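2020-04-15

Board oil trial, continued. Third coat went on the Lebrun samples last night, wiped after 20 minutes as before. Skundholm samples are one coat behind and stay that way until the rack is free.

Weights before and after soak are in the spreadsheet under the Piton tab. The balance drifted again during the second set. Re-zeroed between pieces and repeated the first two. The repeats agree with each other but not with the original readings, so the originals are struck through and should not be used for the plot.

Prep for all samples: sand to 180, raise the grain with a damp cloth, dry overnight, sand to 220, repeat. The walnut offcuts needed a second wetting. The maple did not. End grain was taken to 320 on one face only, marked with a pencil dot, to see if the finer surface slows uptake. On the first coat it made no difference I could measure. The beech is from the Cloruston delivery and was wetter than the rest when it came in, so treat its numbers with suspicion until it has sat in the shop longer.

Test set is 6 pieces per oil. Piece 4 in the Lebrun set has a hairline check at one end and has been drinking oil there. Total uptake for that set is 571 mg with piece 4 left out. I would leave it out of the comparison entirely and keep it as a crack sample.

Water drop test: one drop from the pipette at the center of each face, timer started on contact, read when the drop no longer stands proud. Lebrun at two coats holds shape well on maple and poorly on walnut. Skundholm at one coat is poor on both, as expected. Do not read anything into the difference between brands yet.

Rim question is still open. A raised rim holds juice, but oil pools in the inside corner and cures tacky if it is not wiped out with a folded rag edge. On the flat samples there is no such problem. The drawing for the Piton board keeps the rim for now. Corner radius unchanged.

Boards on the counter, and the knives:
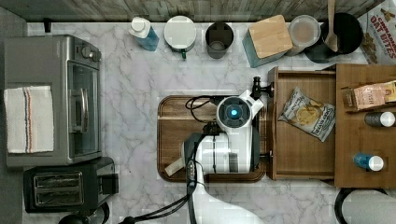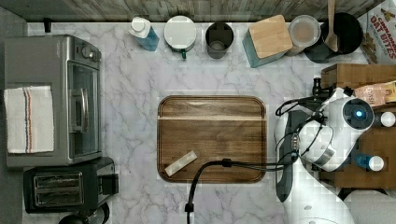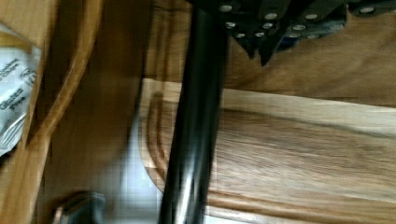
Wax top coat: mixed one part beeswax to four parts oil by weight, melted in the double boiler, poured into the small tins. Set up too firm to spread with a cloth at shop temperature. Next batch at one to five. If that is still stiff, warm the tin and leave the ratio alone.

Rags go in the water can, lid on. There were two in the open bin this morning.

To do:
- fourth coat, Lebrun
- second coat, Skundholm, same wipe time
- check balance against the reference weight before and after each set
- order more 220 discs
- cut spare walnut blanks for the June soak test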